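The odds and ends amnesty

Members will remember that in January we asked everyone to go through their drawers, sheds and coat pockets and bring in anything that might once have belonged to something else. We expected a carrier bag. We received eight crates, and Maritza Grajales has not been entirely civil to me since.

The sorting evenings have settled into a pattern. Crates go on the big table, tea goes well away from it, and each piece is held up until somebody claims to know what it is. Abelardo Henao claims to know what everything is. Aníbal Urrego disagrees with him, and after a decent interval the piece goes into the bin for things under discussion, at present the fullest bin we own.

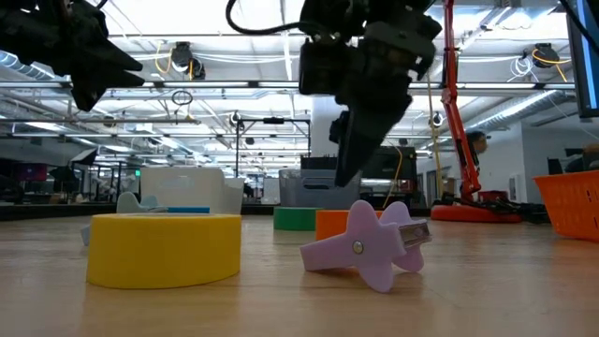
Sorting by colour was my idea, and I would like it minuted that it worked perfectly well for one evening. Blocks are easy. A yellow cylinder is a yellow cylinder, and the green and orange ones will stand on the wooden table all night without troubling anyone. The lavender piece is another matter. It has four rounded lobes, a small silver screw head near the middle and a metal bracket on one end, so it could go with the plastics, the metals or the purples, supposing we had any other purples. Kevin Ayala says it is a tap handle. Aníbal says it is a knob off a toy cooker. I have heard both cases in full, twice, and would now accept either.

From next month, therefore, we sort by use. Blocks and building pieces go together whatever their colour, fittings and fixings go together whatever they are attached to, and anything still being argued over after two minutes goes home with the person arguing loudest. Abelardo Henao has asked whether this rule is aimed at him. It is.

We could do with a few more lidded tubs, preferably ones that stack and whose lids have not gone to live elsewhere. Small labels would also be welcome. Please do not bring any more keys. We have keys.

If you are missing part of a game, a shelf or a household appliance, come and look through the bins before you buy a new one. Ask for Maritza, who knows where everything is, and be nice to her about the crates.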